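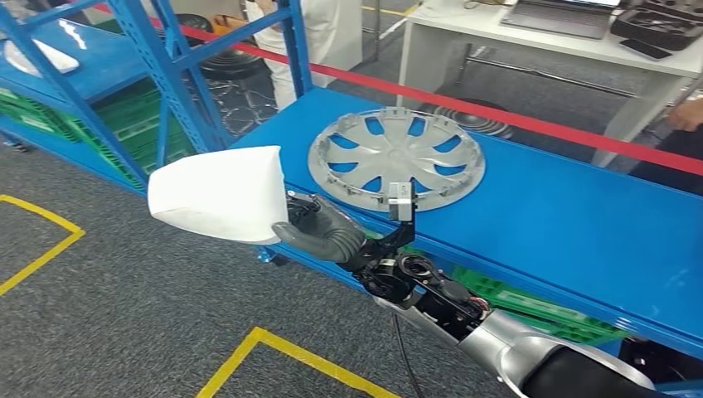 I took the early train to Brusstead for the open day at Womwood, who make and sort plastic trim for cars. My brother-in-law works in their stores and had put my name down. I've written before on this blog about my own years packing parts by hand, so a few of you asked me to report back.

You sign in, get a visitor badge and a cup of tea, and then walk through in small groups. Ours had 25 people in it, which was too many for the corridor but fine once we reached the demonstration area. The robot part is roped off with a red rope, and there is yellow tape on the carpet for the work zones. We were told twice to stay behind the rope.

Our guide was Tanvir Kanagaratnam, who runs the project. They call it Jara. The job is dull to explain. Parts come in green crates, and each one has to be picked up, turned so all its sides can be checked, and put in the right place. At the moment they are working with three kinds of part: mirror shells, wheel covers and long strips of trim. The robot has hands with fingers, and I had expected a plain clamp. Tanvir said they tried a clamp first and it marked the white parts.

I stood there for a good half hour. The mirror shell was the one I watched most closely, as I must have packed thousands of those. The hand takes it from below and behind, much as I used to. It is slower than a person. Tanvir gave us the figure for the day before, 406 parts in a shift, and said a decent packer does over three times that. I liked that he told us without being asked.
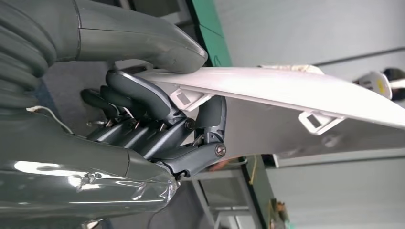 Brusstead, November, early afternoon

After lunch (sandwiches, and a very good leek soup) I went back for the second session, with fewer people. They let us come up to the rope one at a time. The long white panels are harder than they look. The clips on the underside are easy to snap, and when I was on the line we lost a fair number that way. The robot pinches the panel near one end, thumb underneath and the fingers over it.

Ksawery Olszewski, who looks after the hands, answered most of my questions. The finger joints are checked every 150 hours. I asked about jobs and he said the packers have been moved to inspection, and that I should ask them too. I did, at the tea table. One was pleased and one missed her old bench.

The next open day is in spring. The 14:10 bus from Gullell doesn't stop at the gate any more, so walk up from the station.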